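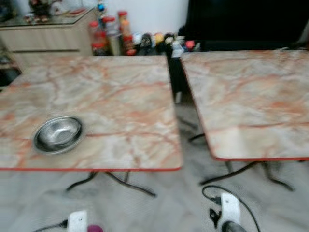 Unit 4: How a Local Council Makes a Decision
Handout for the evening course "Government Near You", Walside Adult Learning Center

Please read this handout before the second half of the unit. Bring it to class, because we will write in the margins.

1. Where we are in the course

In Unit 3 we looked at the national level: the legislature, the executive, the courts, and what each of them may and may not do. Many of you said that this level feels far away. Unit 4 goes down to the level which is nearest to your door. The local council decides where the bus stops, how often the trash is collected, and whether the old swimming pool is repaired or closed.

We use the town of Gostau as our case through the whole unit. It has a council with 35 seats. The seats are filled by proportional vote every four years. The mayor is elected separately and leads the meetings, but has a vote only when the council is divided equally.

2. Words you need

Council: the elected body which makes the rules for the town and approves the money.

Ordinance: a rule made by the council. It has the force of law inside the town, but it cannot go against a national or regional law. If it does, a court can cancel it.

Resolution: a decision or an opinion of the council on one matter. A resolution may ask the administration to do something, or it may only say what the council thinks. Students often mix this word with "ordinance". The difference is important for the test in this unit.

Quorum: the smallest number of members who must be present so that a vote is valid. In Gostau the quorum is a simple majority of all seats.

Agenda: the list of matters for a meeting. It must be published before the meeting. A matter which is not on the agenda can be discussed, but in most towns it cannot be voted on the same evening.

Public comment: the part of the meeting when residents may speak.

Minutes: the written record. Minutes say what was decided and how the vote went. They do not repeat every word.

3. The path of a proposal

Let us follow one proposal. The residents of Jorkar, a district on the north side of Gostau, want a lower speed limit on the street that passes their school. At present cars may drive 50 kilometers per hour there. The residents want 30.

Step one. Somebody must bring the proposal in. This can be a council member, the mayor, or the residents themselves with a petition. In Gostau a petition from one district needs 74 valid signatures. A signature is valid if the person lives in the district, is old enough to vote, and has written the address in a readable way. Petitions fail more often for the third reason than you would expect.

Step two. The town clerk checks the form. The clerk does not say whether the idea is good or bad. The clerk only looks whether the council has the power to decide it. If the street belongs to the region and not to the town, the petition goes to another office, and the residents receive a letter about this.

Step three. The working group for traffic studies the matter. Its meetings are open, although few people know it. The group may ask the administration for a report on cost and safety. It may also change the text. In our case it could propose that the lower limit is valid only in school hours.

Step four. First reading. The proposal is presented to the full council. Members ask questions. There is no final vote.

Step five. Public comment. Each speaker has 2 minutes. This is very short, and we will practice it in class.

Step six. Second reading and vote. Members can still offer changes. Every change is voted on before the full text is voted on.

Step seven. Publication. An ordinance begins to be valid after it is published, on the day written in its text. Until this day the old rule stays in force, and a driver cannot be fined under the new one.

4. Who does what: council and administration

It is a common mistake to think that the council does the daily work of the town. The council decides, and the administration carries out. When you have a hole in your street, you call the administration. When you think that the town spends too little money on streets in general, you speak to the council.

In real life the line is not so clean. The administration prepares the reports on which the council depends. A council member usually has another job and reads the papers at night. The people who write the report have much influence on the result, even if they have no vote. Political scientists have discussed this problem for a long time, and we will come back to it in Unit 6.

Some towns also give public work to private firms. Gostau has a contract with the firm Mnguni for cleaning the streets and emptying the public bins. The firm is paid by the town, but it is not a part of the administration. If the work is bad, the resident complains to the town, and the town must speak to the firm. Consider if this makes it easier or more difficult for a resident to find out who is responsible.

5. Rights and duties of the resident

You have the right to attend every open meeting. You do not need to give a reason or to register.

You have the right to see the minutes. In most places you can also ask for the reports which were used, except for parts with private data, for example the name of a person who receives social help.

You have the right to speak in public comment. In Gostau you must write your name on the speakers' list before the meeting opens at 7 p.m.

You can be asked to leave if you disturb the meeting. Disagreement is not disturbance. A chairperson who removes a speaker only because of the opinion acts against the rules of the council.

Duties are fewer. You must obey the ordinances, also the ones you do not like, and you must pay the local taxes and fees. Voting in local elections is a duty by law in some countries and in others only a right. Please check how it is in the country where you grew up, because we will compare.

6. Closed meetings

A council may close its doors for certain matters. The usual ones are personnel questions, the buying or selling of land, and court cases in which the town is a party. The reason must be announced in open session. Also, in Gostau a vote taken behind closed doors must be announced at the next open meeting. The details are different from town to town, so do not learn this list as if it were the same everywhere.

7. Exercise for class

Work in pairs. Prepare a speech for public comment on the speed limit in Jorkar. One partner is for the lower limit and one is against. Write it out fully the first time, then read it aloud with a clock. Most first versions are too long. Take out the greeting before you take out the argument.

A good speech for this purpose says in the first sentence what you want the council to do. After this give one reason with a fact and one example from the street itself. You can say at the end where you live.

8. Reading for the next unit

Chapter 5 in the course reader, "Where the Money Comes From". You may skip the part on bonds. Bring also a copy of any local bill or fee notice you have at home, with your name and address covered.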